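Setting Up a Simulated Wrist View for a Home Gripper Arm

By Amirhossein Sharifi
Updated Oct 6, 2025

Part 4 of the Tilley arm build. By now you should have the arm bolted down, the gripper opening and closing on command, and the joint limits entered in the settings file. If the gripper still chatters when it closes, go back to part 3 and fix that first.

This part covers the wrist view in the simulator. We want a view in software that matches what the real camera will see once it is mounted, so that a pick can be rehearsed on screen before any motor moves. I did mine in the shared workshop at Midton on a used desktop with no special graphics card. It ran slowly but it ran.

What you need

The arm model from part 2
Nigam, or another simulator that supports a fisheye camera
A tape measure and a square
A few strips of scrap wood
A free evening

Step 1. Measure the real bench

Measure the tabletop, its height from the floor, and the distance from the arm base to the nearest edge. Write these down in millimeters. My bracket sits 124 mm behind the gripper pivot, and I use that number again in step 3. Check it twice with the square held against the bracket, as it is easy to read it at an angle.

Step 2. Build the table in the simulator

Make the tabletop as a plain box. Add the work mat as a second, very thin box on top of it, and give the two clearly different colors. If your real mat has a printed border, put one on the model too. It gives you something to line up against later.

Leave the floor and walls simple. I spent most of May on textures and ended up removing half of them.

Step 3. Attach the camera

Parent the camera to the wrist link, not to the gripper fingers. If you parent it to a finger, the view will swing every time the gripper closes. Enter the offset from step 1 and point the camera along the approach direction. Set the lens type to fisheye and save the file before you go on - Nigam will drop the lens setting if you switch tabs first.

Step 4. Add the wood

Model a few strips with different lengths and shades. Set the density to 500 kg per cubic meter, which is close enough for softwood. Friction matters more. Start at the default and raise it a little at a time until a held strip stops sliding out when the wrist turns.

Place one strip between the fingers and close the gripper. Then lay the others on the mat and step the simulation forward until everything has settled.

Step 5. Check the view

Render one still and look at it before trying any motion. The gripper should come up from the bottom center, and you should be able to see both inner fingers with the strip between them.

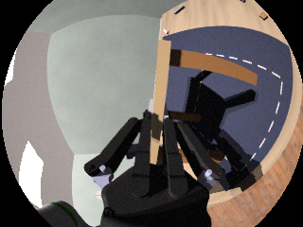
Wrist view in the simulator with a light strip in the gripper and the navy mat to the right.

Look at the shadow next. A gripper shadow lying across the mat can hide a dark piece of wood almost completely. Move the main light and render again if you can't pick out the piece you are going for. I keep two light positions saved and switch between them.

If the view is upside down, rotate the camera 180 degrees about its own forward axis. Do not rotate the wrist link.

Step 6. Save the setup

Export the scene with the Inex plug-in and keep the file next to your joint limits. Mine came to 72 MB, mostly textures. Part 5 uses this file to run the first pick, so leave the strips where they are.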